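Workstation Refurbishment Continues at the Plesside Learning Center

The Plullel Equipment Reuse Program has entered its second year of preparing retired desktop workstations for use in local classrooms. The program expects to place up to 64 machines with partner sites in Starkisby by the end of November.
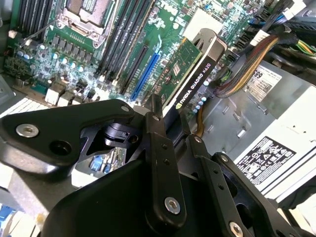
Internal inspection remains the first stage of the process. Memory slots, expansion slots and cabling are checked before any part is replaced, and the graphics card is recorded by model — in this workstation, an NVIDIA Quadro K620, seated beside a blue expansion slot. Cards that pass inspection stay with their original machine wherever possible.

Partner sites are asked to submit requests by 15 Sep 2022. Each request should state the number of machines needed and the software to be used. Sites requesting more than eight machines should also attach a floor plan showing power outlets.

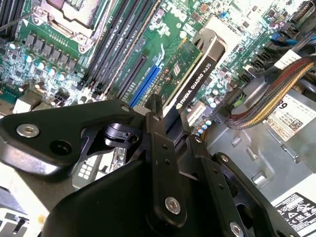

Quadro K620 graphics card installed on the workstation's green motherboard.

Monitors and keyboards are handled separately — please contact the Plesside front desk for current availability.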